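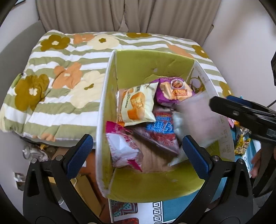
4. Filling the Snack Box

These steps cover bagged snacks stored in one open box, as in the Brodden home storage guide. Set the box on a flat surface before you start. A bed will do if the mattress is firm.

4.1 Open the flaps fully and fold them outward.

4.2 Check the cardboard floor for crumbs. Wipe with a dry cloth only.

CAUTION: Do not use a wet cloth on bare cardboard. The floor will soften and may sag when the box is lifted.

4.3 Lay the widest packages flat on the floor of the box. Leave small gaps for now.

4.4 Place sponge cakes and breads against the far wall, with nothing heavy on top of them.

4.5 Pick up puffed snacks by the sides of the bag. Keep pressure light and stay off the crimped seams.

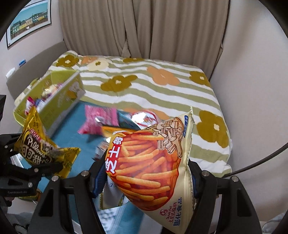
Fig. 4-2. Cheese-stick bag held upright by its sides.

4.6 Stand puffed snacks in the remaining gaps, seam up. Cheese sticks and filled pillows crush easily and go in last.

NOTE: If a bag will not stand, lean it on the nearest wall. Do not fold the corners under.

4.7 Stop when the bags reach the rim. Bags above the rim slide out when the box is tilted.

4.8 Keep the box at least 60 cm from a heater. Check the dates every 60 days and move the oldest bags to the top.

For stacking boxes on a Cidora shelf, see Section 5.

Comments (3)

gristico687
Step 4.4 should come before 4.3 if you have a lot of cakes. Otherwise fine.

jacobs_110
Does this work for chocolate too? Mine is in a closet that gets warm.

pantryshelf
3/22/23
I skip the wiping and put down a sheet of baking paper. Easier to change.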